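The Vilela Room, Ellbridge: New Tables and Floor

Last updated 03/04/2019

The Vilela Room is on the second floor of the Ellbridge building, at the end of the hall past the copy room. It was a storage room for years and then a training room with old brown desks. Over the winter it was cleared out and set up again as a shared workroom. This page covers the furniture and the floor. Text and photo by Surachet Phetsri.

The old desks were 21 years old and came with the building. They were heavy, the drawers stuck, and most of them had been marked up with pen and tape. A few of the better ones went to the Clelilbridge office, where they are used in the mail room. The rest were hauled away.

The new tables are plain white with a flat, matte top. We looked at a glossy top first, but the glare was bad in the afternoon and every fingerprint showed. The matte top is easier on the eyes. It does pick up pencil marks, which come off with a damp cloth. Please don't use the rough side of a sponge.

There are no drawers, so anything that needs to be put away goes in the cabinets in the hall. Each cabinet has a sign-out sheet on the inside of the door. Keys are at the front desk.

The tables can be pushed together or pulled apart. For bigger jobs people tend to push them together along the long side. If you move them, lift from both ends. Dragging them pulls at the carpet.

The floor is dark gray with a checkered pattern that only shows when you look down at it for a bit. The two grays are close to each other. It was laid over the old floor in two days, with almost 170 squares used, not counting the spares. The spares are in the hall closet on the bottom shelf. One square can be lifted and replaced without touching the ones next to it, so please report coffee spills instead of scrubbing them.

The walls were painted white in July, before the floor went in. The thin dark trim was there already and we left it as it was.
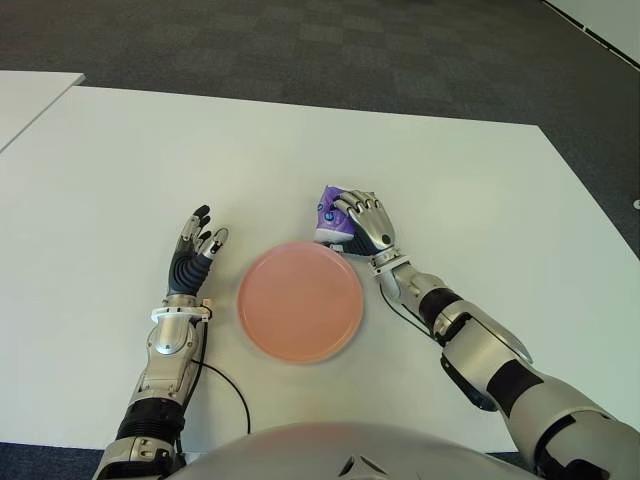

White worktable and dark gray carpet, with the corner of a second table at left. Vilela Room, Ellbridge.

A few notes for people booking the room. The sign on the door still says 97, which is the old room number. The booking calendar lists it under Vilela. It can be booked for up to four hours at a time, and the last 15 minutes of a booking are for cleaning up. Put the tables back with a gap wide enough to get your hand through, so the next group can get hold of them.

The Rotus Room across the hall is getting the same tables later on. The carpet in there is newer and will stay. I'll put up a separate page when it's finished.

If you have photos of the old training room, send them to me at the front desk. I would like to add one or two of the brown desks.

15 shares
2 comments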